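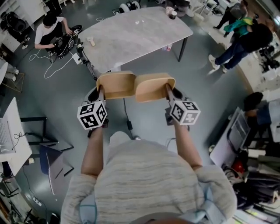

Tania Begum replied at 14:20: Before anyone touches the gripper calibration again, can we have the numbers in one place? I have read three versions of this and they don't agree on how many takes were lost.

Fair point. The counts below replace the ones in my earlier comments.

Ticket: Plukach recorder, takes rejected at import
Component: marker cube tracking, hand-held grippers
Status: open, workaround in place
Month: February

Summary
We recorded 307 takes for the Rendlow set. The importer rejected 124 of them with "pose gap too long, left". Another 19 were rejected with the same message for the right side. No take failed on both sides. The rest went through and have been passed on for labelling.

What the message means
The importer looks for the left and right marker cubes in every video frame. If one of them can't be placed for longer than 300 milliseconds, the whole take is thrown out. The limit sits in the Işık profile and hasn't been changed since the project was set up.

What I checked
1. Recorder clock against the video clock. They match to within one frame over a full take.
2. Printed size of the cube faces against the size in the profile. Same on both sides.
3. Cube IDs. Left and right are the right way round. I swapped them on purpose in a test take and got a different error, so that isn't it.
4. Free disk space and dropped frames. No drops logged.
5. Re-import of ten rejected takes on the second machine. All ten rejected again, at the same timestamps.

What I found
Nearly every left-side gap starts when the hands turn inward. At that angle the left cube shows the camera one face almost edge on, and the tracker gives up. The right cube stays at a kinder angle through the same movement. The takes where the operator kept the wrists flatter imported without trouble.

I also found that the profile was set to need two visible faces per cube. Cendudby's notes say one face is enough if the previous pose is recent. I don't know who changed it or when.

Workaround
Set min_faces to 1 in the Işık profile and import again. Leave the 300 millisecond limit alone. Check the left-hand path in the viewer before accepting the take — with one face the pose can flip, and the importer won't warn you. 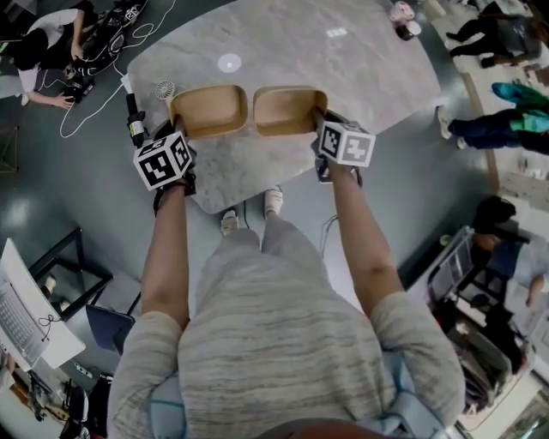
Do the rejected takes need to be recorded again? Only the ones that still fail after the import is run with the new setting. Keep the raw video for all of them until the ticket is closed.

Still to do
- Run the import on the full rejected list overnight and post the count here.
- Go through the right-side failures by hand. I've only opened a few and they look like a different fault, with the gap right at the start of the take.
- Ask Cendudby whether a flipped pose can be caught at import.
- Add the wrist angle to the operator notes.

Update, 17:05
First batch imported with min_faces at 1. Two takes had a flipped left pose and I have marked them as bad. The overnight job is queued. Tania, I've put you down as second reviewer for the left-hand paths.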